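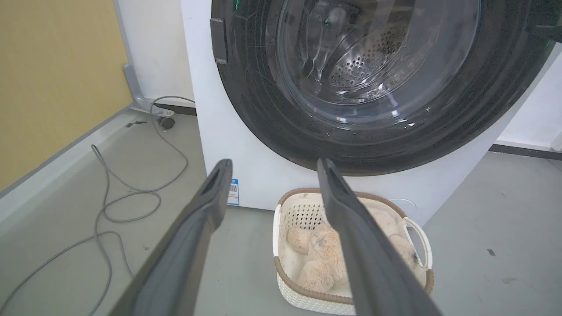

# About Rirnari

Rirnari is an independent textile testing laboratory in Nirberg. We measure how garments, bedding and trim behave in home laundering, and we draft care label wording from the results. Our clients are mostly small and mid-sized clothing makers without a lab of their own.

## What we test

The standard program covers dimensional change, color loss, color transfer, pilling, seam twist and the condition of prints and coatings. Specimens are conditioned, marked with gauge points, measured, laundered with ballast to a fixed load weight, dried by the stated method and measured again. Length and width are reported separately. Washable wool and stretch knits follow their own procedures, with the relaxation step recorded on its own line.

In the last reporting year we issued 311 reports on 2,003 specimens. Each specimen keeps a single number from intake to disposal, and retained pieces are stored for 11 months after the report date. Clients who need longer storage should say so on the intake form.

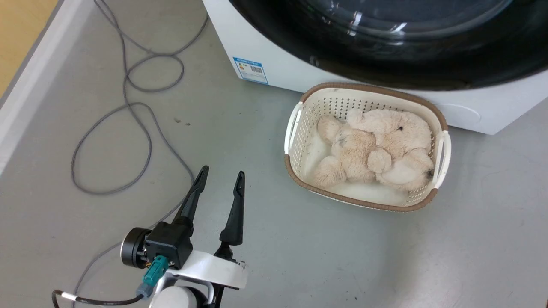

Can a garment be tested if only one sample is available?

One sample is enough for a screening test, and the report will be marked as such. A full shrinkage result requires 4 specimens from the same dye lot.

## How we report

Results are issued in Kostum, our own report format. It lists the fiber content as declared, the wash and dry settings, the detergent dose, the ballast type and every individual reading before the average. Color change is graded by eye against gray scales under controlled light, by two graders working separately. Where they differ by more than half a grade, a third grader is called in and all three values are printed.

We do not issue a pass or fail unless the client has given us a tolerance in writing before testing starts. A shrinkage of three percent may be acceptable in a towel and unacceptable in a fitted shirt — the number is the same in both reports. 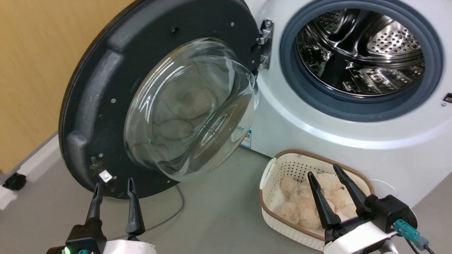
Tolerances received after testing are noted in an appendix and do not change the body of the report.

## Sites and intake

Laundering and measurement are done in Nirberg. The Shetty office handles intake, quotations and label wording, and forwards specimens twice a week. Parcels should be flat-packed where possible, unwashed, with hang tags left on. Intake closes for the second half of August; retained specimens can still be requested in writing during that period.

Page last revised 20/07/2025.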